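Plant waterer and greenhouse helper wanted – Holldale

Posted June 25, 2020

Hi there! I run a small indoor plant business here in Holldale, and I've reached the point where I can't water everything myself anymore. I'm looking for one person (maybe two, if you come as a pair of friends who like splitting shifts) to help me look after the plants, keep the work tables clean and get orders ready to go out.

It's a part-time job, 15 hours a week, and it runs from now until the end of October. After that things slow down and we'll talk about whether you want to stay on for the winter. I would love it if you did.

What you'd be doing

Mostly watering! I have 200 potted plants in the shop right now, plus whatever our regular customers drop off when they go on vacation. Some want a good soak, some want a little sip at the edge of the pot, and a few would be happiest if you walked right past them. I do the small pots by hand with a lime-green plastic can that has a long narrow spout, so you can get in under the leaves without splashing everything. If you've only ever used a big hose, don't worry, I'll show you.
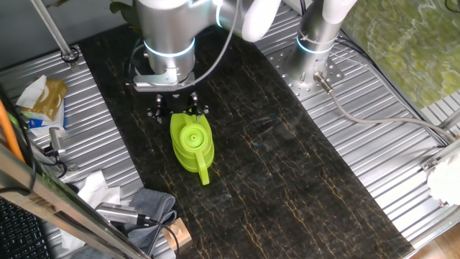
The rest of the day

When the watering is done there's always something else. You'd be picking off yellow leaves, wiping down pots, sweeping, checking for bugs (you will get very good at spotting bugs) and writing labels. Twice a week we pack orders for the Viltel offices downtown and for a couple of cafes on Rawat Street, and those have to be boxed so nothing tips over on the drive. I do the driving. You'd be holding the door and reading me the list.

I should say something about the watering cans, because people who have worked with me will tell you I'm fussy about them. I like a small one, with a lid on top and ridges around the body so it doesn't slide out of your fingers. And I like bright green. I used to own a very handsome dark one and I lost it in the ferns for most of a summer.
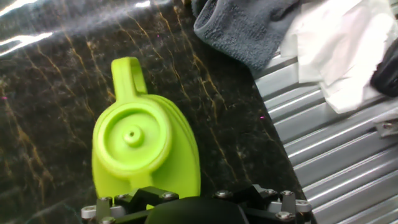

Anyway, fussy about cans, pretty relaxed about everything else. You can play your own music, you can bring your lunch and eat it in the back, and if you need to switch a shift just text me the night before. I do ask that you show up on time in the morning, since the plants by the window need their water before the sun gets around to that side.

Who I'm looking for

You don't need a degree or a certificate. I'd like someone who has kept a few plants alive at home, or who has killed a few and can tell me what went wrong. You should be okay lifting a bag of potting soil and being on your feet for a few hours at a time. Neat handwriting is a big plus – mine is awful and customers have complained about the labels.

It also helps if you're the kind of person who wipes up after yourself. Water gets on everything in this job, and I go through a lot of paper towels! A dark tabletop shows every smudge, so we keep a cloth close by and give it a quick once-over between batches.

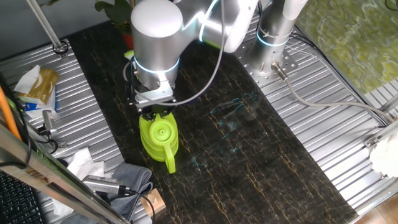
I'm happy to train you. For the first 3 shifts you'd just follow me and ask questions, and you're paid for those the same as any other shift. After that you'd have your own section of the shop, starting with the easy pots in the front, and I'd still be in the next room if something looks droopy and you're not sure what to do.

Pay and other bits

Pay depends on experience and we can talk about it when we meet. You get 20 minutes... no, let me fix that, you get a proper half hour for lunch, paid. You can take home any plant that's too scruffy to sell, up to 5 a month (I had to set a limit after my last helper filled her whole apartment). Gloves and an apron are on me.

How to apply

Stop by the shop on Prindason Lane any morning and ask for the owner, or leave a note in the mailbox with your phone number and the hours you can work. Tell me a little about yourself and which plant you'd save first if your place flooded. No resume needed, but I'll read it if you bring one.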